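Search this site Type and press enter

How to make a bed with a patterned quilt (and enjoy it!)

By Samira Hakim
December

I love a floral quilt. Plain covers are lovely too, but big flowers cheer up a bedroom in the darkest part of the year like nothing else, and making the bed with one is a small daily pleasure once you have the knack. It takes me 2 minutes on a good morning, slightly longer if I've kicked everything to the bottom in the night.

Start by stripping back. Fold the quilt down over the foot of the bed, take the pillows off and open the window for a bit while you put the kettle on. I used to skip this and pull everything straight up, and the bed always felt stuffy by evening.

Next, the bottom sheet. Go round all the corners and tug it tight, then run the flat of your hand from the middle out to the sides. Any lump you leave now will show through later, even under something thick and quilted.

If you use a top sheet, lay it so the wide hem is at the head end, tuck it in at the foot and fold the sides under. Loose sheets are the great nuisance of bed-making! They creep out and bunch up at the side, and then you've got a heap of white cotton spoiling the line of the quilt.

Now the fun part. Hold the quilt by its two top corners, give it one big shake and let it float down. Pick one large flower and use it as your guide: decide where you want it to sit, then shift the whole quilt until it's there. With navy leaves and brown blossoms on off-white, I go by the largest rose.

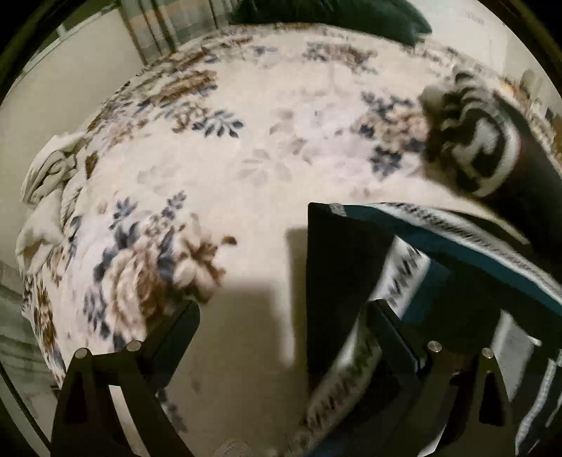 Ojala wrote in to say that she does it the other way round, lining up the stitching with the edge of the mattress first and letting the flowers fall where they like, and that it saves her walking round the bed again. I tried it and it works beautifully on a quilt with straight rows of stitching (less so on a wavy one).

Smooth from the head down to the foot using your forearm, which covers far more ground than your palm. Leave a few soft wrinkles, it's a bed and it should look like somebody might get into it.

Pillows go on last. Plump them from the short ends and choose a colour that sits quietly next to the pattern. Dark green is my favourite with blues and browns.

For washing, check the label, and dry the quilt flat over two airer rails, turning it at lunchtime.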